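I judged the Benkirane student robotics cup in December, and I've been grumbling since. The rules want a fully autonomous run from day one. Great for the teams with money, miserable for the kids at Plikach who joined in the fall!
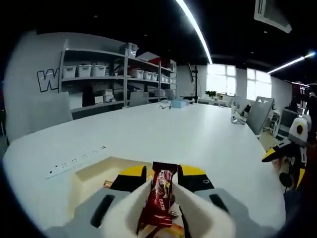 What I'd do is give the first 5 weeks to hand work. Let them feel how hard you can squeeze something before it slips or gets crushed - then let them write code.

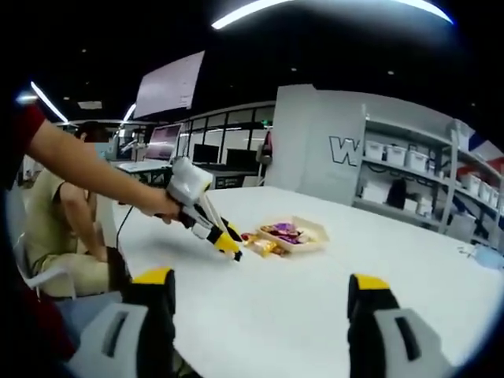

Patience is the part you can't teach from slides. A long-fingered gripper, held in one hand over a little tray of wrapped snacks, makes you slow down in a way a simulator never has for me. You start caring about angles (I certainly did).

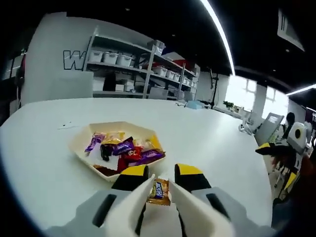

And please, score the notebooks! Right now they're worth 2 points out of 77, so of course teams scribble them on the bus. I'd take a messy, truthful notebook over a slick final run any Thursday.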